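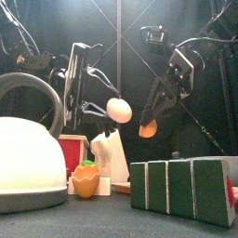
One egg apiece: the two-arm bench at Gerkdale, mid-task.

Review: Tinia, the grip-learning method from Petkov

I have been putting off writing about Tinia for a while, mostly because the people who sell it refuse to call it a product. It is a method, they say. It comes as a download, a long paper and a licence form, and when you have signed the last of these you may teach a pair of robot arms to pick things up without breaking them. I spent the better part of October finding out how well, at the Gerkdale workshop, where Imke Görtz keeps a two-arm bench and a high tolerance for visitors.

The idea is simple enough to explain in a pub. Most grip controllers are given a force limit for each object, typed in by some poor soul with a spreadsheet. Tinia starts every grasp far too gently, lets the thing begin to slip, and tightens only until the slipping stops. It remembers what that felt like, and next time it begins a bit nearer the right answer. With two arms it shares the memory, so what the left one learns about eggs the right one is supposed to know as well. I say supposed to. We'll come to that.

Setting up

Two days. The paper suggests an afternoon, and I would like to meet the person whose afternoon that was. Most of the first day went on getting the arms to agree where the table was. The instructions are clear until section four, when they turn into a page of symbols with the word "clearly" in the middle. Imke got us through with a pencil and some language I won't repeat.

Once it runs, it runs. There is a plain settings file, the defaults are sensible, and it restarts after a crash without forgetting what it knew. You'd be surprised how rare that last one is.

Picking things up

We gave it egg-shaped things, because that is what everybody gives it, and then whatever else was to hand. The method wants clutter. Train on a bare table, the paper warns, and the arms will be baffled by the first teapot they meet. So the bench filled up with bits of toy, wooden blocks and a kettle, and stayed that way for the month.

By the end of the first week we had 1314 grasps logged and I had stopped flinching. The early ones are painful to watch. The fingers close, think about it, close a hair more, and you have time to butter toast before anything leaves the table. Then it picks up speed over a day or so, and you find you've missed the moment it became useful.

Size is where it shines. Swap a large egg shape for a smaller one and it barely hesitates. Our old controller, the Pruson one, had to be told about every change and sulked if you forgot. Weight it handles nearly as well. Shiny surfaces are another matter, and anything with a seam can persuade it that a slip has begun when none has, so it squeezes. I lost a table tennis ball that way and have not entirely forgiven it.

The shared memory

This is the headline result in the paper and the bit I was keenest on. Does the second arm really benefit from the first one's lessons? Yes, up to a point. If the two grippers are well matched, the second starts out noticeably less timid. If one has worn finger pads, it passes on its bad habits with great generosity. We changed the pads on a Friday and had to throw out the shared memory on both sides, which the licence fee does not cover in any emotional sense.

Aileen Agbayani, who wrote much of the code at Petkov, answered my email about this within the hour. Her advice was to keep separate memories for the first 2000 grasps and merge them afterwards. It worked for us. It isn't in the paper.

Worth it?

If your arms handle one object all day, stay with a fixed limit and spend the money on better pads. If the objects change and some of them are fragile, Tinia is the best I've tried, and I've gone through a fair number of ping-pong balls forming that view. The documentation needs another pair of eyes, preferably belonging to someone who has never seen it before.

Tested on one bench with matched grippers. Single-arm users can switch the sharing off in the settings file, near the bottom, under "misc".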